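Workshop > Notebooks > Front end > Birkar theme

May, mid-afternoon
Apolline Delorme

Continuing with the Birkar gallery theme, which was going to be finished before lunch on a day I have stopped specifying. Branch is caron-merge. Build passes. Everything below concerns what happens after the build passes.

Coffee machine is descaling itself again, so expect typos.
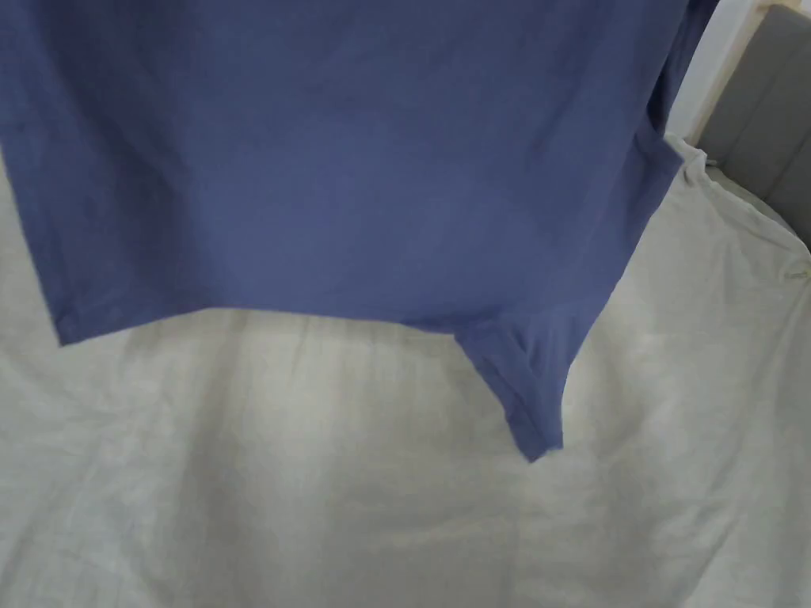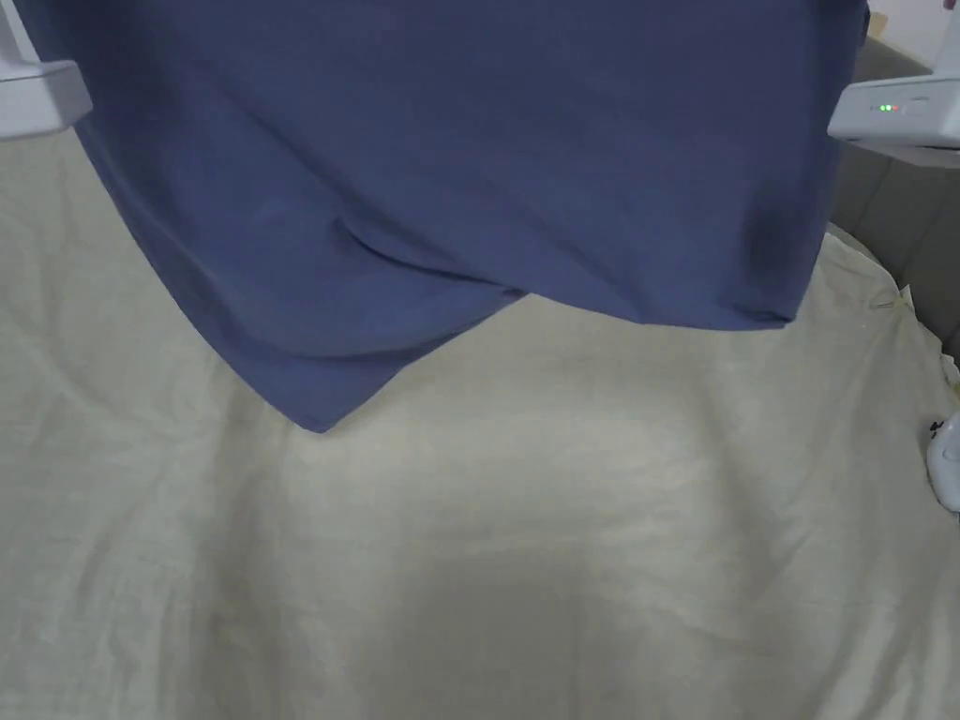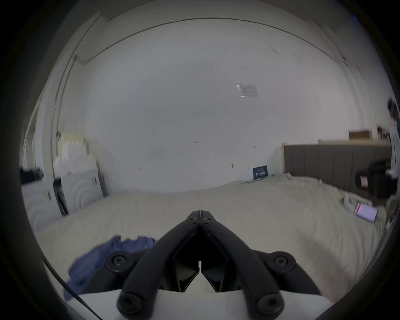
Why does the gallery drop from three columns to two at a width where three would still fit?

The grid was measuring the viewport, and the gallery lives in a wrapper with its own padding. The breakpoint was set at 1248, the width of the wrapper, but the media query fires on the width of the window. Between the two there's a strip where the layout makes its decision on bad information, like most of us. Moved the rule to a container query on .gallery-wrap and the columns now change when the gallery itself gets narrow.

Maiara asked whether container queries are all right for the older browsers on the Flornel list. I've left a two-column fallback outside the query. Anyone on a browser that old gets two columns at every width and will presumably have larger worries.

Sticky header

The header is 56 px tall. I know this from the variable, the design file, and the comment I wrote last time telling myself never to type 56 anywhere again. It was typed in four files. One of them was mine, under the comment.

Anchor links were landing with their headings tucked behind the bar. Struan had fixed this with an empty span above every heading, pushed upward by a negative margin, and in fairness it worked, apart from on the contact page, where the span ended up sitting over the submit button and swallowing the click. Took the spans out and put this on the headings:

scroll-margin-top: calc(var(--header-h) + 1rem)

Contact form can now be submitted. We should probably find out how long it couldn't be. Struan is checking the demo inbox, in his words, "with dread".

Typeface loading

Nadège wants the display face on all headings and I want the page to appear. We've compromised: the one weight that shows at the top of the page is preloaded, everything else waits its turn with font-display: swap. There's a jump when the real face comes in. I spent an hour on size-adjust trying to flatten it and got it to where I can only see it when I'm looking for it, which I will now be doing for the rest of my working life.

Note for whoever picks this up: the preload needs the crossorigin attribute even when the font is on our own server. Without it the browser fetches the file twice and says very little on the subject. I have learned this on three separate projects. It's in the notebook for two of them.

Colour settings

The customizer offers buyers an accent colour. It offers them any accent colour. Maëlys tested it with a pale lemon and the buttons became a rumour. Options considered:

- restrict the picker to a palette we've checked (Nadège in favour, sales at Zedside against)
- compute the button text as dark or light depending on the accent (in progress)
- put a warning under the picker and let people live with themselves (my suggestion, minuted without comment)

Going with the second. The luminance check is a short function and it behaves on everything except mid-greys, where black and white text are both mediocre. For greys it picks black. I have no defence of this beyond needing it to pick something.

The lemon still looks terrible but is now legible, and that was all we were asked for.

Slider

The Caron slider came in with the merge. I'd hoped to lose it along the way. It autoplays at 4000 ms with no pause button, and on keyboard it traps focus inside slide three. You can tab in. You live there now.

Done so far: autoplay off by default, a visible pause button when it's on, autoplay ignored entirely when the visitor has asked for reduced motion. Focus trap traced to the cloned slides it keeps at either end for the looping effect. The clones had live links in them. Setting inert on the clones cleared it in Firefox and Chrome. Haven't tried Safari; Maiara has the Mac and is using it for paying work.

Still not done: swipe on touch fights with vertical scrolling. touch-action: pan-y ought to settle it. I wrote "ought to" in the last entry as well.

Stylesheet

1478 lines before today. I'd like to report a dramatic fall, and there was one until I restored the print styles that I had deleted in a good mood. Maëlys prints things. She prints web pages, on paper, and brings them to my desk with circles on them, and the circles are usually right, so the print styles stay.

Removed: vendor prefixes for border-radius, a clearfix with no floats left to clear, and three rules for a class called .temp-fix-2. There is no .temp-fix-1 in the history as far back as I can search. Removing .temp-fix-2 changed nothing on any page I looked at, which worries me more than a breakage would have.

Licence text

The icons need attribution in the docs and we haven't got it in there. The photos in the demo are placeholders and the package must ship without them; the build script currently ships them anyway. Struan says he'll add the exclude. I've put it on the whiteboard beside the previous time he said that.

Open items

Safari test of the slider once the Mac is free (Maiara)
Exclude demo photos from the zip, then unzip it and look (Struan)
Icon attribution in the docs (me)
Ask Flornel if they want the gallery captions under the thumbnails or over them. Their brief says both, a page apart
Focus outline on the accent-coloured buttons disappears against the dark footer. Try a two-tone outline, white inside and black outside
Rename the "Boxed" layout option. Two testers thought it meant the site came in a box

Left the dev server running on the back machine with the container query build. If the gallery looks wrong, clear the cache first. If it still looks wrong, write down the window width before you come and find me, and bring a number, please, as "sort of medium" took most of yesterday.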